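Setting Delay Times on a Small-Venue PA

Posted Nov 22, 2022

This guide covers time alignment of a two-zone PA in a long, narrow room: mains at the stage, one pair of delay speakers partway back. It assumes a digital mixer or speaker processor with adjustable output delay in milliseconds, a measurement microphone and any dual-channel FFT software. The worked figures come from the basement room at the Rulum in Protville, a venue with a capacity of 180 and a low ceiling over the rear half.

Before you start

Mute everything except the left main. Bypass any bus compression and set all output delays to zero. Check that the room processor has not been left with a recalled scene from a previous show. The Buliritz processors load the last scene on power-up, including muted outputs and polarity settings, and an inverted delay speaker will waste an hour of your afternoon.

Confirm polarity on every box with a pulse tester or by inspecting the impulse response. Fix wiring faults at the cable, and label the cable.

Step 1: Choose the alignment position

Place the microphone on the centre axis of the left delay speaker, at standing ear height, at the point where the main and the delay are expected to be equal in level. In most rooms this is one to three metres in front of the speaker's throw. Do not place it directly under the box. Keep it clear of the side wall and the bar top, both of which give a strong early reflection.

Step 2: Measure the main

Send pink noise to the left main only. Run the delay finder and store the result. At the Rulum the main arrived later than the delay speaker by 39 ms after both measurements were taken, so note the absolute figure for each and subtract. 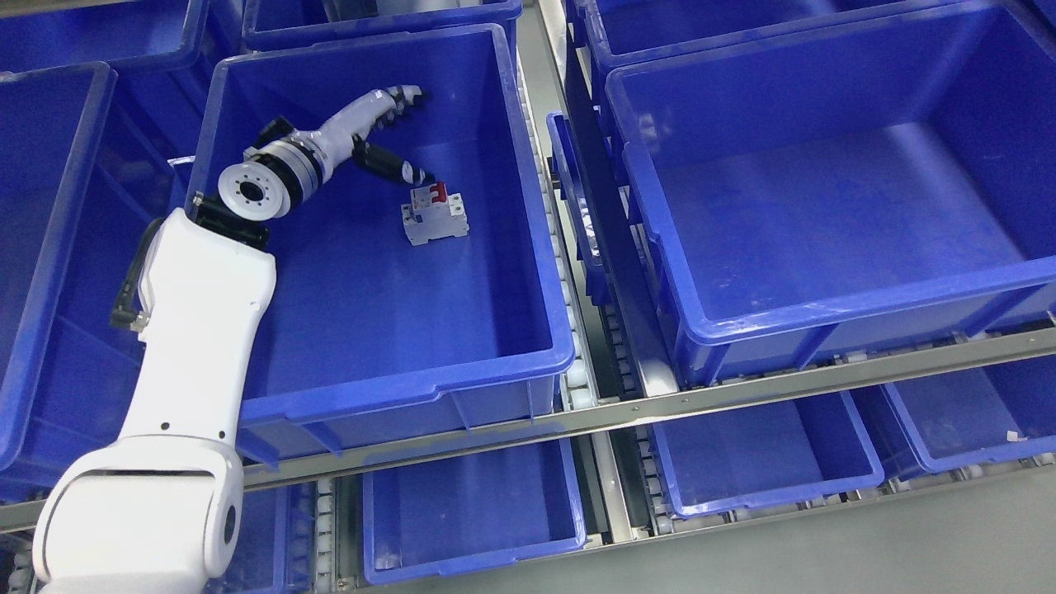 If the delay finder jumps between two values, it is locking to a reflection. Move the microphone half a metre and repeat. Low-frequency content makes the reading less stable, so high-pass the test signal at 300 Hz for this step and remove the filter afterwards.

Step 3: Measure the delay speaker

Mute the main, unmute the left delay and repeat without moving the microphone. The difference between the two readings is the base delay time. Enter it on the delay output only. The mains stay at zero unless you are also aligning to the backline.

If you have no measurement software, use distance. Sound travels at 343 metres per second at 20 degrees, or 2.9 ms per metre. Measure from the main to the microphone, subtract the distance from the delay speaker to the microphone, and multiply. A room full of people warms up over the night and the true figure drifts slightly. The drift is small enough to ignore indoors.

Step 4: Check phase through the crossover of coverage

Unmute both sources and view the phase traces. They should overlay from 300 Hz upward. If the traces run parallel but apart, check polarity. If they diverge in slope, adjust the delay in steps of 0.1 ms.

Step 5: Add the precedence offset

Some engineers add extra delay so the ear localises to the stage. Start with 5 ms and do not exceed 11 ms. Larger values smear consonants, and a vocalist with fast lyrics or spoken passages between songs will become harder to follow at the rear. Recheck with a dry vocal recording.

Step 6: Set level

Bring the delay up until the rear of the room regains clarity, then stop. The delay speakers should not be noticeable as a source. High-pass them at 139 Hz where the mains already carry enough low end to the back wall.

Step 7: Repeat for the right side

Do not copy the left value across without checking. In the Katsaros layout, where the right delay is hung forward of a column, the two sides need different times.

Save the scene under a new name and lock the output page before the first band loads in.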